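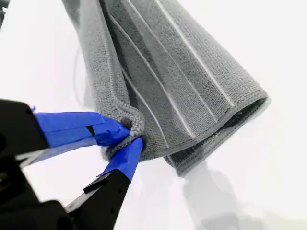
Clarna linen reuse project - progress report to the Wutorance fund, March

1. Work done in the period

The grey microfibre towels bought under the grant are now in use at both sites. The full stock is 200. Of these, 66 are out of circulation for mending or sorting, mainly where the hem stitching has opened at a corner. The pile has held up better than the stitching. Loose fibres along the hem are trimmed by hand and the towel goes back on the shelf.

Folding has been changed. Towels were previously folded in quarters, which left the corners inside the stack and made damaged hems hard to find. They are now folded lengthwise and then once across, with a hemmed edge outward. Checking takes place at the table before stacking.

2. Packing

Clean towels go out in clear plastic bags. Bags are kept where they come back in fair condition and used again. The supply of new bags from Hukum arrived late, and for part of the period old bags were used for everything. Brandão asked for smaller bundles and these were started last month. 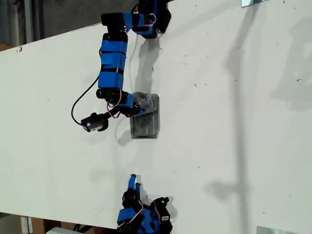
Trinity Kowalczyk wrote back on the draft of this section that the smaller bundles suit Brandão but use up bags faster, and asked that the bag cost be shown on its own line next time. She would also like the bundle size printed on the delivery note.

Both points are accepted. The delivery note will be changed first, as the form is already being redone.

3. Spending

Spending to date is 2831, against the towel and packing lines only. No claim has been made on the repairs line. Thread and needles came out of existing stock.

4. Open points

Two matters are carried forward. The first is drying space - thick towels hung doubled over the rail take too long, and the rail is short. The second is the fold at the hem.

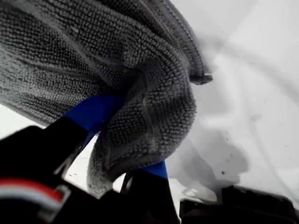
Where the hem curls over, the edge tends to stay curled after folding and the stack leans. Pressing by hand before the second fold helps a little. Anel Jacobs will try a flat weight overnight on part of the stock and report the result with the next return. No extra money is requested for this.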